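Most advice about storing mixing bowls comes from people selling something to store them in. I've gone through three cabinet organizers since February and gave two of them away, so read the rest with that in mind.

## Do bowls need a rack?

Probably not. The Hondon rack I tried holds six bowls on edge and takes up more shelf than the six bowls did. It does keep the rims apart. If you own glass, maybe that's worth 17 dollars to you. For metal I can't see it.

## Nesting, and what the lids do to it

Nesting works until you have two bowls of nearly the same size. Then one wedges in the other and you're at the sink running hot water on the outside, which helps about half the time. Put a sheet of paper towel between those two, or get rid of one.

Lids go somewhere else. Every set I've owned came with a photo of the lids tucked under the bowls, and it lasted a week.

## Felt pads

Bunting sells felt circles to go between bowls. Denise Cropper swears by hers and she bakes more than I do, but hers are flecked with dried flour and I wouldn't put a clean bowl on one. A cut-up dishcloth goes in the wash. Felt mostly doesn't.

## Drying before stacking

I doubt the "air dry overnight" rule. Overnight where? My counter is needed by seven. What I do:

1. Shake the bowls over the sink and wipe the outsides first.
2. Lay a bath-weight towel flat on the counter. The thin waffle ones slide around on stone. Wrinkles don't matter.
3. Wipe the insides, then set the big bowl on the towel, right side up, with the small one in it.

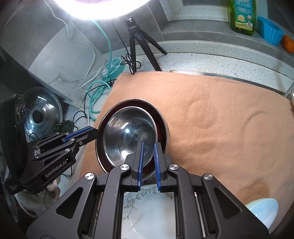
4. Feel under the rim with a finger before the stack goes in the cabinet. A rolled edge holds water longer than the rest, and it will drip on whatever is below.

## Water spots

Vinegar on a cloth, rinse, wipe. The Truvolus polish did the same job for me at a much higher price, and it smelled like a dentist's office. Skip steel wool, whatever your aunt says.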